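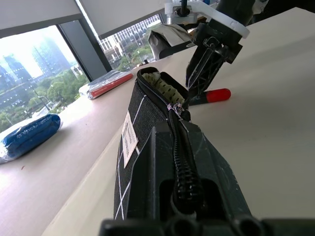
Grid pencil case, black, dotted lining.

Drurkatcombe Sewing Room — Zipper Pouch Class FAQ
Updated 11/4/25

Same questions keep landing in the inbox so putting them all in one place. Read first, then email.

Do I need to know how to sew?
A straight line, yes. Threading your own machine, yes please. Never done a zipper? Fine, most people haven't.

How long is the class?
3 hours. Doors open a bit before. We start on time, zippers first, so being late hurts.

What do I bring?
Small scissors, pins or clips, a zipper foot if your machine has one. Outer fabric and lining if you want your own. Otherwise pick from the scrap shelf, included in the price.

Which zipper?
Nylon coil, 12 inch. Longer is ok, we trim it. Metal teeth are a pain to cut and they eat needles — save those for later.

Can I use canvas?
Yes, light canvas is great. Heavy stuff only if your machine can handle four layers at the ends. Test at home frist.

What about the lining?
Plain cotton. Go light colored or a small print, easier to find a pencil at the bottom. No satin, it slides all over.

Do I need interfacing?
Thin fabrics yes, canvas no. We have fusible for sale by the half yard.

My zipper end is lumpy. What did I do?
Probably sewed over the tape fold. Unpick an inch, add a little fabric tab at each end, sew again. Graça Fonseca has a handout on tabs, ask her for it.

I turned it right side out and the zipper was shut!
Everybody does it once. Wiggle the pull open through the fabric from the inside, slowly. Next time leave it half open before you sew the sides.

Where does the label go?
Side seam, folded, caught in the stitching. Or flat on the outside before you assemble. Don't try to add it after, too fiddly. 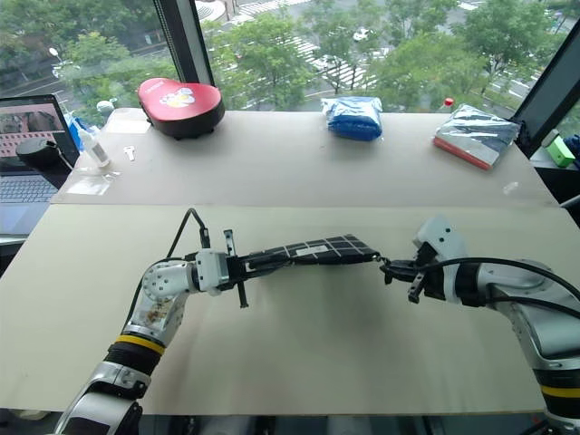 Can I wash the finished pouch?
Cold, gentle, zipper closed, air dry. Prewash your cotton or the lining shrinks and puckers.

How many in a class?
8 max. The Olmont room only has so many outlets.

Can kids come?
Yes with an adult at the next machine. One seat each.

Refunds?
Full refund up to a week before. After that we move you to another date, or you send a freind.

Next round?
March. Dates go out on the mailing list before they go on the website.

Where do I park?
Lot behind the building, gate code 3278. Street parking out front is two hours only — they do ticket.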